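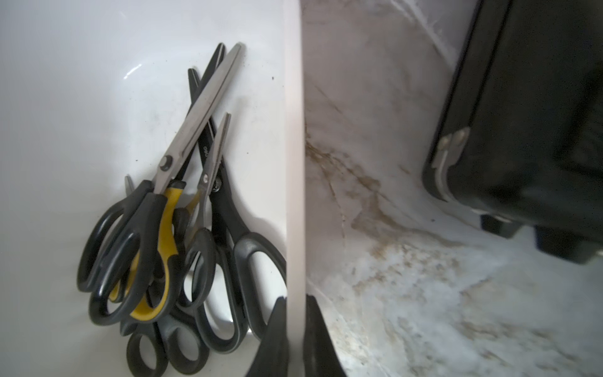
Fig. 1. Scissors in a white container, handles down. The largest pair has a yellow insert in one handle.

Household Order: Claims and Evidence
Handout 8: The scissors problem
Prepared by Meifang Wei, Gultutstead evening program

12 shares | 3 comments

Last session we read the chapter on "one home for every tool." The author claims that keeping all your scissors together saves time, prevents arguments and makes people put things back. I'd like us to take those claims apart before anyone goes home and buys another bin.

Claim 1: Keeping like with like saves time.

Maybe. It saves the walk from room to room. It doesn't save the sorting you do once you get there. Scissors are a poor fit for the rule because the handles are wide and the blades are narrow, so a group of them locks together at the loops. Pull one and a neighbor comes along. The chapter never mentions this. Its drawings show scissors lying side by side like spoons.

Claim 2: Color coding fixes the mix-up.

Erdal Duman raised this in class and I've thought about it since. A bright handle is easy to spot. But color only helps if it means something. If yellow is for paper and somebody brings in a second yellow pair, you've lost the system and probably won't notice until the blades are sticky with tape. Black handles are the default in every store, so most of the pile can't be told apart by color anyway. Look at the blades too: coated, bare, long, short.
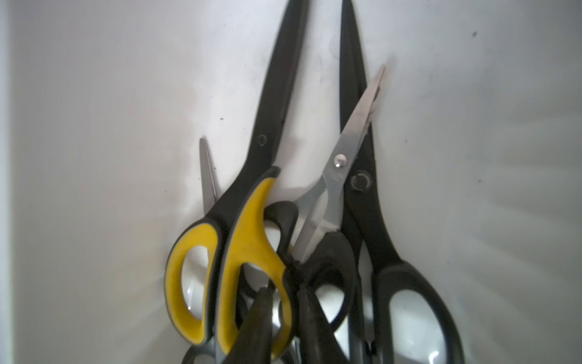
Fig. 2. Blades up, handles crowded at the bottom. The silver pair in the center is slightly open.

Claim 3: Upright storage is safer.

Safer than what? The chapter compares it with a loose drawer, which is an easy contest to win. Standing scissors with the points up means a hand comes down toward the tips. Points down is kinder to fingers, though it can be hard on the tips if the bottom is hard. A pair that isn't fully closed is a bigger worry than either, and no container closes it for you. I would want to see a household try both ways for a month before I believed anybody's rule.

Claim 4: People return things to a labeled home.

The only support offered is a survey of 319 readers of the author's own newsletter. People who sign up for a tidying newsletter are already inclined to put the scissors back. Umut Tekin asked how many said no. The book doesn't say.

For next time

Find where your scissors really live. Write down which pair you reach for and which you avoid. Don't tidy first.

Read pages 99 to 104, and bring one sentence you don't believe.

Fadime Demirtaş has the spare copy of the book if you missed it.

Share this handout | 3 comments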